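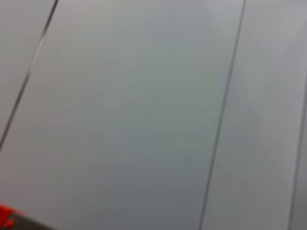

分类:开放日与公众参观 | 讲稿与备注

搜索本站 请输入关键词 搜索

Zilstead 中心开放日讲解备注:机器人柜门操作演示
主讲:Ewurabena Yakubu
用途:供主讲人及替补讲解员使用,不向来宾发放

开场之前

请讲解员于上午九时前到达二层接待厅,与现场工程师核对当日演示顺序。核对内容以白板上的版本为准,邮件中的旧版顺序已作废。十一月这次开放日分上下午两场,每场最多40位来宾,两场讲解内容相同,提问环节各自独立。

话筒在讲台左侧抽屉内。请勿使用演示区内的对讲机作扩音,该频道由操作员专用。

第一页 欢迎

各位来宾,上午好。(下午场请改为“下午好”。)我谨代表 Zilstead 中心,欢迎各位参加本次开放日。我是 Ewurabena Yakubu,负责中心的公众演示工作。今天的讲解分为室内介绍和现场观摩,室内部分约占一半时间,之后请各位随我前往演示区。

本中心的主要工作,是研究机器人在室内环境中的日常操作,包括开关柜门、取放物品、整理台面等。这些工作由中心与 Plondance 公司共同推进。Plondance 负责控制软件,中心负责场地、操作员培训和记录的整理。

(停顿。如有来宾尚未就座,请等候。)

第二页 今天看什么

各位今天将要看到的,是一套安装在固定底座上的机械臂,对一面平板柜体进行操作。项目内部称之为 Stumis 工位。各位会看到机械臂接近柜面、沿缝隙寻找门板边缘、夹住把手条,并将门板拉开至规定角度,随后关闭。

动作速度比较慢,请各位有所准备。以往的来宾常常在接近柜面的阶段询问设备是否已经停止。它没有停止,操作员正在等待系统确认门缝的位置。

(替补讲解员注意:此处不要模仿机械臂动作。去年有来宾误以为是安全手势,离开了观摩线。)

第三页 为什么选柜门

选择柜门作为演示对象,有若干考虑,我作一简要说明。

柜门是住宅、办公室和医疗场所中十分常见的部件。人开柜门几乎不需要思考,手到之处,力度和方向自然调整。对机器人而言,则需要先弄清楚门在哪里,门与门之间的界线在哪里,铰链在哪一侧,应当用多大的力。任何一项判断有误,轻则打不开,重则损伤门板或夹爪。

平整而无明显花纹的柜面又是其中较难的一类。表面缺少可供辨认的细节,相邻门板颜色接近,从近处观察时,可用的依据往往只有门缝。门缝的粗细和深浅还会随光线及观察角度变化。我们在练习中发现,同一道缝从正面看十分清楚,换到侧面便可能淡到难以辨认。

因此,操作员在培训初期要花相当多的时间学习“看缝”。这个说法是操作组自己的习惯用语,正式文件中写作“门板边界识别”,各位在展板上看到的是后一种写法。

第四页 腕部视角

操作时所依据的画面,有一部分来自安装在机械臂腕部的小型相机。这个位置的好处是离被操作的对象近,夹爪移动到哪里,画面就跟到哪里。代价也很明显:靠得越近,能看到的范围越小。当夹爪贴近柜面时,画面可能几乎全部被一块门板占据,操作员需要凭借先前的画面和门缝的走向来判断自己所处的位置。

腕部相机随手臂一同转动,所以画面中的垂直线常常是倾斜的。初次接触的操作员容易在这里出错,习惯性地把画面的上方当作实际的上方。培训手册要求学员在每次接近之前,先口头报告门缝的实际方向,再报告画面中的方向。两者不一致时,以实际方向为准。

夹爪本身也会进入画面。我们保留这一部分,便于判断夹爪与柜面之间的距离和角度。焦点一般落在柜面或更远处,夹爪因此会显得模糊,属于正常情况,不需要调整镜头。

(如有来宾询问相机型号,请答复:相机由合作方统一配置,型号信息可在会后以书面形式申请。)

第五页 一次完整的操作

一次完整的操作按以下顺序进行。

首先由操作员确认柜体周围无人,观摩线以内无杂物。确认之后,现场工程师将状态灯切换为允许运行。

其次是接近。机械臂由停放位置移动到柜面前方,速度受到限制。此时操作员主要看腕部画面,助手看固定机位的画面,两人以口令沟通。口令很短,来宾可能听不太清,请讲解员在旁复述。

然后是定位。操作员沿门缝移动夹爪,找到门板的开启侧。这一步最需要耐心。若画面中的门缝变得模糊,操作员应当后退,重新取得清晰画面后再继续,不得凭估计推进。

定位完成后闭合夹爪,轻拉,确认门板随之移动,再加大幅度。门板到达规定角度后停留片刻,供记录使用,之后沿原路推回。

最后是复位。机械臂退回停放位置,状态灯熄灭,操作员填写记录单。记录单上有“异常”一栏,无异常时也须写明“无”,不得留空。

整个演示时长为27分钟,含操作员交接。

(时间控制:如室内部分超时,请压缩第六页,不得压缩本页。来宾进入演示区之前必须了解操作顺序。)

第六页 记录与整理

各位可能会问,一扇柜门开了又关,反复去做,用意何在。

每一次操作都会留下一份记录,内容包括画面、手臂的动作以及操作员填写的记录单。截至上次整理,Stumis 工位的可用记录为235份。未能成功的操作同样保留,单独归类。门板没有拉动、夹爪滑脱、定位中途放弃,这些情况对后续改进很有帮助,记录组要求操作员如实填写,不作美化。

整理工作由人工完成。记录组逐份核对画面与记录单是否对应,标注操作的起止时刻,并剔除画面中出现来宾面部的部分。今天的演示同样会被记录。各位入场时已在登记表上作出选择,佩戴黄色胸卡的来宾,请站在观摩线的右侧,该位置不在固定机位的拍摄范围之内。

(请讲解员在此处环视全场,确认佩戴黄色胸卡的来宾已听到说明。必要时重复一遍。)

第七页 合作方 Blackwood

柜体由 Blackwood 工坊提供。工坊按照中心的要求制作了可拆换的门板,铰链的松紧也可以调节。操作组每周一早晨更换一次设置,使操作员不至于过分熟悉某一扇门的手感。

工坊方面对门缝的宽度提出过不同意见。按照他们的通常做法,缝隙应当均匀而细窄,外观整齐。操作组起初希望放宽,便于夹爪操作。双方讨论后维持了工坊的做法,理由是日常场所中的柜门大多如此,为了机器人的便利而改变柜门,所得记录的参考价值会降低。我个人认为这一决定是恰当的,虽然它给操作组增加了不少工作。

(此处如有 Blackwood 工坊的代表在场,请予以介绍,并请其起立示意。代表不发言,已事先说明。)

第八页 安全须知

进入演示区之前,请各位注意以下事项。

请始终站在黄黑相间的观摩线以外。状态灯亮起时,任何人不得跨越,包括讲解员在内。

请将长围巾、挂绳和背包存放在接待厅的储物架上。手提包可以随身携带,但不要放在地面。

拍照可以,请关闭闪光灯。柜面会反射部分光线,闪光会影响操作员所看到的画面。请不要使用自拍杆。

如听到连续的蜂鸣声,请停留在原地,等候工程师指示。蜂鸣声表示机械臂已经暂停,不代表发生危险。

携带儿童的来宾,请全程牵住儿童的手。我们在观摩线后方备有踏台,可供儿童站立,由工作人员看护使用。

植入心脏起搏器或其他电子医疗器械的来宾,请在进入之前告知接待人员,由其安排在接待厅观看转播。

第九页 前往演示区

现在请各位随我前往演示区。请按座位次序,由靠门一侧先行。

(行进途中不讲解。走廊回声较重,来宾听不清楚,容易在门口停下。替补讲解员走在队尾,负责关闭接待厅的门。)

到达后请来宾沿观摩线散开站立,身高较高者请主动靠后。讲解员站在操作台与观摩线之间的标记处,面向来宾,侧身可见状态灯。

现场讲解提示

接近阶段。可以说:“机械臂正在向柜面靠近,操作员此刻主要依据腕部画面。请各位留意侧面的屏幕,屏幕上显示的即为操作员所见。”

定位阶段。可以说:“操作员正在寻找门板的边缘。”之后保持安静,让来宾自行观看。根据以往经验,讲解员在这一阶段讲得过多,会干扰口令的传递。操作组已两次就此提出意见,请各位讲解员配合。

夹取阶段。如一次成功,不必特别强调。如未能成功,请平静说明:“操作员将退回,重新定位。”不要使用“失败”一词,也不要替操作员解释原因,原因由记录组事后判断。

复位阶段。请提醒来宾,状态灯熄灭之前仍不得跨线。掌声请引导至状态灯熄灭之后。

如演示因故中止,超过五分钟未能恢复,请带领来宾返回接待厅,直接进入提问环节。不要以录像代替现场演示,除非工程师明确同意。

第十页 提问环节

以下为常见问题及建议答复。讲解员可以调整措辞,但不得改变含义。

关于机器人是否自主运行。今天的演示由操作员遥控完成。中心另有自主运行方面的试验,由 Plondance 主持,目前不对外开放。请勿预告开放时间。

关于能否用于家庭。目前的工作属于研究阶段,设备没有在家庭中使用,中心也没有销售计划。对居家照护感兴趣的来宾,可以在登记表背面留下联系方式,由公众演示组转交相关同事。

关于夹爪会不会损坏柜门。在练习中出现过划痕和门板边缘的轻微磕碰。门板可以更换,更换下来的由 Blackwood 工坊回收。请如实回答,不必回避。

关于为什么动作如此之慢。速度上限由安全规定设定,有来宾在场时进一步降低。平时练习的速度略快,但仍明显慢于人手。

关于操作员如何选拔和培训。操作员不要求工程背景。目前在岗的同事中,有人曾从事图书管理,也有人做过裁剪。培训期间先学习看画面和报口令,通过考核后方可接触手柄。希望了解招募信息的来宾,请查看接待厅的公告栏。

关于来宾能否亲自操作。开放日不安排来宾操作。学校团体可以另行预约体验课,体验课使用小型练习臂,与今天的设备不同。

关于经费与合同。请统一转交行政办公室答复,讲解员不作说明。

(遇到不清楚的问题,请记录提问人的姓名和联系方式,答复“会后由专人回复”。不要猜测。)

第十一页 致谢与离场

感谢各位的到来,也感谢操作组、记录组以及 Plondance 公司和 Blackwood 工坊的同事为本次开放日所做的准备。

接待厅备有茶水。反馈表放在出口处,可以匿名填写。上一次开放日之后,我们根据反馈将侧面屏幕抬高,并增设了儿童踏台,因此请各位不要觉得填写反馈只是走过场。

存放在储物架上的物品,请在离开前取回。胸卡请投入出口处的回收盒。

场后事项(仅供内部)

上午场结束后,讲解员与操作员有一次简短碰头,讨论下午场是否需要调整站位。碰头在操作台旁进行,请勿在接待厅内讨论,以免来宾误会。

反馈表当日收齐,交至公众演示组文件柜上层。黄色胸卡与白色胸卡请分开存放,上次混放后,清点花费了不少时间。

登记表含个人信息,不得带离中心,不得拍照传送。下午场结束后,由主讲人封存并签字。

本备注如有修改,请在页边注明修改人姓名,并通知 Ewurabena Yakubu。替补讲解员手中的打印稿须同步更换。

相关内容
开放日预约办法与交通指引
学校团体体验课申请说明
操作员培训:口令用语表(修订)
Blackwood 工坊可拆换门板交付情况
演示区观摩线及状态灯使用规定
上一次开放日来宾反馈汇总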